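第四讲　接触面的表面形貌与干摩擦

课程：机械设计基础（下）
适用：本科三年级
参考讲义：Iara Villalba《接触与磨损讲稿》第二、三章
先修内容：材料力学中的应力状态；公差与表面粗糙度标注

4.1 名义接触面积与真实接触面积

工程表面在微观尺度上总是起伏的。两个名义平面相互压紧时，首先接触的是较高的微凸体。随着法向载荷增大，已接触的微凸体发生弹性或塑性变形，同时有新的微凸体进入接触。各接触斑点面积之和称为真实接触面积，记作 Ar；由零件外形尺寸算得的面积称为名义接触面积，记作 An。金属干接触时 Ar 通常远小于 An，两者之比随载荷变化。

设较软材料的压入硬度为 H，微凸体处于完全塑性状态，则

Ar = N / H

式中 N 为法向载荷。上式不含 An，说明在塑性接触假设下真实接触面积只取决于载荷和硬度。这一结论是下节推导的出发点，课堂作业第1题要求从单个球形微凸体出发重新得到它。

4.2 黏着项

在接触斑点处，两表面之间形成结点。切向滑动需要将结点剪断。设结点的平均剪切强度为 s，则摩擦力的黏着分量为

Fa = s · Ar = (s / H) · N

由此得 μa = s / H。对于同种金属，s 近似取较软一方的剪切屈服极限，H 取压入硬度，算出的 μa 偏低。偏差来源主要有两个：其一，推导中未考虑法向应力与切向应力的联合作用，结点在滑动前会长大；其二，忽略了犁沟分量。

例 4-1　压板对工件的法向载荷 N = 300 N，较软一方的硬度 H 折合为 1000 MPa，求真实接触面积。

解：Ar = 300 / 1000 = 0.3 mm²。若名义接触面为边长 20 mm 的正方形，则 An = 400 mm²，真实接触面积占名义面积的 0.075%。

注意单位。1 MPa 等于 1 N/mm²，载荷用牛顿、硬度用兆帕时，面积单位直接为平方毫米。历年作业中将硬度值（HB）直接代入而不换算的情况较多，此类答案按单位错误扣分。

4.3 犁沟项

较硬一方的微凸体嵌入较软一方，滑动时推开前方材料，产生犁沟阻力。将硬微凸体简化为半顶角为 θ 的圆锥，滑动时仅前半部承载，则

μp = (2 / π) · cot θ

θ 趋近 90° 时，即微凸体很钝时，犁沟项趋于零。抛光表面的微凸体坡度很小，犁沟项一般可以略去；喷砂、锉削及滚花表面则不能略去。

总摩擦系数在工程估算中取 μ = μa + μp。两项并不严格独立，叠加只是近似处理。

4.4 滚花与宏观纹理

滚花属于宏观纹理，其尺度比粗糙度大一到两个数量级，不应以 Ra 值描述。常用的描述参数为节距 p、齿高 h 和齿顶角。按纹路走向分为直纹和网纹两类；网纹由两组相互交叉的斜纹构成，交叉后形成菱形凸起。

网纹在两个正交方向上都有阻滑作用，适用于受力方向不固定的场合，例如手动旋钮、量具的微分筒和夹持件的外缘。直纹只在垂直于纹路的方向上有效，加工时轴向力较小，多用于压入配合的轴端。
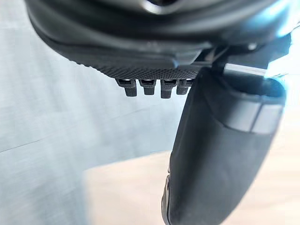

金属件的滚花一般以滚压方式成形，材料向外隆起，外径略有增大，图样上须注明滚花前还是滚花后的直径。塑料件的同类纹理由模具型腔直接成形，须考虑脱模方向：纹理所在面与脱模方向平行时，应给出脱模斜度，否则凸起会在脱模时被拉伤。脱模斜度随纹理深度增加。

节距的选择与对偶面的硬度有关。对偶面为软材料（橡胶、皮肤、木材）时，软材料可陷入齿间，节距偏大有利；对偶面为硬材料时，齿顶承担全部载荷，节距过大会使单个齿顶的接触应力过高，造成压痕或齿顶磨钝。

4.5 弹性体对偶面的特殊性

前述 Ar = N / H 以塑性接触为前提。橡胶类材料的接触基本为弹性接触，真实接触面积与载荷不成正比。以单个光滑球面为例，按赫兹理论，接触面积与 N 的 2/3 次方成正比，故

μ ∝ N^(−1/3)

即摩擦系数随载荷增大而下降。多微凸体粗糙面上指数会向零靠近，但仍不宜将橡胶的 μ 作为常数处理。此外，橡胶在粗糙面上滑动时存在滞后损耗，其大小与滑动速度和温度有关。

Bouchra Ait Brahim 在习题课中给出的处理办法是：先由试验确定工作载荷附近的 μ，再在该载荷的上下有限范围内按常数使用，超出范围另行试验。本课程的设计作业采用此办法。

4.6 实验安排（斜面法测静摩擦系数）

仪器：Grondside 可调斜面台，角度读数到 0.1°；Birnby 试块一组，含磨削面、喷砂面、直纹面和网纹面各一件。

步骤：
1. 用无水乙醇擦拭试块与台面，晾干。
2. 试块置于台面中线，纹路方向按记录表要求摆放。
3. 缓慢升高台面，试块开始滑动时停止，读取角度 α。
4. 每种表面重复 10 次，直纹面须在平行和垂直两个方向上分别测量。
5. 由 μs = tan α 计算，给出平均值和标准差。

某次测量得 α = 27°，则 μs = tan 27° = 0.51。角度读数误差对结果的影响由 Δμ = Δα / cos²α 估算，式中 Δα 以弧度计。

试块质量不影响 tan α 的理论值，但在弹性体台面上会有影响，参见 4.5 节。选做部分可在试块上加砝码，最多至 300 g，比较加载前后的角度。

4.7 作业

1. 从单个球形微凸体的完全塑性接触出发，推导 Ar = N / H，并说明何时该式不再成立。
2. 圆锥微凸体半顶角 θ = 80°，求 μp。与 μa = 0.2 相比，判断犁沟项是否可以略去。
3. 一旋钮外径为 20 mm，手指施加的法向力为 10 N，拇指与食指各一处接触，μ = 0.5。求可传递的最大力矩。若改为网纹表面后 μ 提高到 0.7，力矩变为多少？
4. 阅读 Henríquez 讲义附录中的滚花标注图例，指出其中直径标注不完整之处。

作业于十月内随实验报告一并提交，推导过程须手写。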